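Parsa Wrap Skirt - sizing, and is the lining supposed to do that

hemandhaw
So the Parsa skirt came Saturday's-worth of hype later and I have questions. I ordered my usual 10 in the dark green. The waist is fine. The hips are fine. The overlap at the front is a rumor. Standing still, I am a woman in a wrap skirt. Sitting down, I am a woman holding a wrap skirt closed with one hand and eating soup with the other.

Is this a sizing thing or is it just how Tisandale cuts a wrap? The lining also rides up on the left side only, which I'd find charming in a cat.

pocketsplease
Size up. Everybody sizes up in the Parsa. It should be printed on the box.

Marisol Mercado
I disagree with sizing up. I did that and the waistband sat on my hip bones and the whole thing slowly rotated through the day. By lunch the tie was at the back. By the time I got home it had come all the way round to the front again, so I suppose that's a full shift.

Keep your 10 and move the inside button. It's sewn on about an inch too far in. Five minutes with a needle.

hemandhaw
An inch is a lot of inch for what I paid.

oldbolt
They've gone cheap on the front panel. I have the first version of this skirt, before they changed the fabric, and I laid it flat on top of my sister's new one. The old one has a good hand's width more cloth in the under panel. Same name, same picture on the site, same price plus a bit. They just quietly took some skirt out of the skirt.

pocketsplease
The new one drapes better though. The old fabric was like wearing a tarp with ambitions.

oldbolt
A tarp that closed.

Jalen Bellamy
Bought one for my wife, so I come to this as an outsider. She got around it with a kilt pin. Looks deliberate. She has had compliments on the pin and none on the skirt.

hemandhaw
Kilt pin is noted. I have a June wedding to wear this to, outdoors, on a hill, and I've been told there will be a breeze. The bride's mother used the words "a lovely breeze." I own three pairs of decent tights and would like to keep the rest private.

Marisol Mercado
For a hill you want a second tie. Sew a length of ribbon on the inside edge of the under panel, low, about mid-thigh, and another on the side seam. Bow, done. You'll walk a little like a penguin but the panel stays put.

pocketsplease
Or, and I say this with love, wear a different skirt. The Astmont midi is the same shape from across a room and it's a closed tube of fabric. Wind has no opinion about it.

hemandhaw
The Astmont comes in beige, "stone," and a second beige. The wedding colors are pale blue and red, and the invitation politely asks us not to match the flowers or the bridesmaids. Green was my whole strategy.

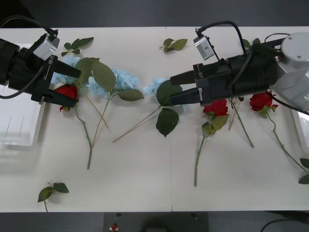
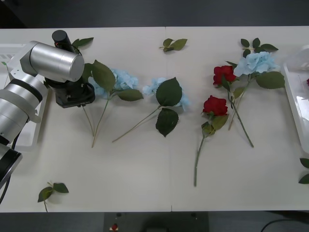 Bernadette Szabo
Green is still right, and I'd stop fretting about the wrap and look at the hem. Dark green to mid-calf with a flat sandal can look like you came to do the gardens. Take it up two fingers' width and it's a different skirt. I've done mine and I get far more wear out of it.

oldbolt
Please don't tell her to hem it before she's decided whether she's keeping it. Once you cut it you can't send it back, and Tisandale's returns people will find the one snipped thread.

Bernadette Szabo
I didn't say cut. Turn it up and slip stitch it. It comes out with a seam ripper and a bit of steam.

oldbolt
On the old fabric, sure. The new one shows every needle hole. My sister's has a dotted line all the way round where she changed her mind.

Marisol Mercado
That depends on the needle. A fine one leaves nothing I can see, and I wear reading glasses now, so I see plenty.

Jalen Bellamy
My wife says to tell you the dotted line is real. She also says to tell you she is not joining the forum.

pocketsplease
Has anyone solved the lining, or are we just doing closures and hems now? Mine climbs too. Left side only.

Marisol Mercado
Static, plus the lining is cut a touch narrow. Wear a plain half slip underneath, or tack the lining to the side seam in two spots near the bottom. Tack it loosely or the outside will pucker.

hemandhaw
Update for the three of you who care. Moved the button. Better. I can now sit in a dining chair with both hands free, though a low sofa is still an adventure. Ribbon went in last night and I did laps of the yard in front of a box fan. The dog left. The panel held.

Not hemming it. I pinned it up, looked at it, and I don't have the calves for that much honesty.

Bernadette Szabo
Everyone has the calves. Post it when the day comes and let us judge.

oldbolt
Still think you should've sent it back and asked where the rest of it went.

hemandhaw
I did email and ask. They sent me a discount code for a belt.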